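Stop Shopping for Grippers by the Spec Sheet

I spent most of October swapping between two hand-held grippers, the Tavberg and the Skikley, and I came out of it with one strong opinion: we are all comparing the wrong things. Payload, stroke, frame rate, grip force. I had a whole spreadsheet of that stuff and I was very proud of it, and by the second afternoon I had stopped opening it.

Some background, so you know where I'm coming from. I collect demonstrations for arms. You hold the gripper, you do the task, the camera on top records what the jaws saw, and later an arm tries to do the same thing. Our arm is a Skarum with 6 joints and a temper. The goal was 3000 usable demos, mostly folding, sorting and putting things in boxes, and I had to pick which tool we'd do them with.

On paper the Tavberg wins by a mile. It's faster, it closes harder, and the software installs in 5 minutes. The Skikley looks like a kitchen gadget next to it. But after 30 minutes with the Tavberg my thumb was sore and I was starting to cheat – little shortcuts, scooping things when I should have been pinching them. You can see it in the recordings! The demos from the start of a session and the end of a session look like two different people made them, and the arm has to learn from both.
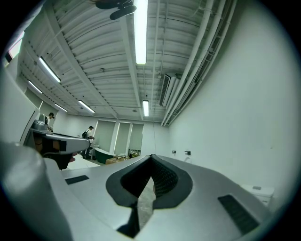 My second gripe with the way people compare these things is the camera, which usually gets one line in a review, and that line is the resolution. I couldn't care less about resolution. What I want to know is where the jaws sit in the view and how much of the world is left over once they're in it. With a wide lens mounted close, the body of the tool can eat the whole lower half of the picture, and then your only look at what's between the fingers is a narrow gap with a strip of concrete floor showing through it. The top half, meanwhile, is ceiling and tube lights. Gorgeous ribbed ceiling, sure, but my arm is never going to pick up a ceiling. I'd give up a lot of pixels for a mount that tips down a little more.

And please, somebody start reviewing finger pads. I tried the stock ones and then a set from Jayasinghe, and the difference was bigger than the difference between the two grippers. Same tool, same hands, same pile of dish towels, and suddenly I wasn't chasing corners across the table anymore. A set of pads costs next to nothing compared with the tool, so why does every comparison I read skip right past them?

I know the counterargument. Specs are fair, specs are repeatable, and "my thumb got tired" is just one guy's thumb. Fine. But a demo is only as good as the person making it, and that person gets tired and bored and hungry around 4 p.m. I'd trust a review where someone used the thing for a full shift over any table of numbers.

We went with the Skikley, by the way, with the Jayasinghe pads on it. The Tavberg is in a drawer and I take it out when I need to grab something heavy.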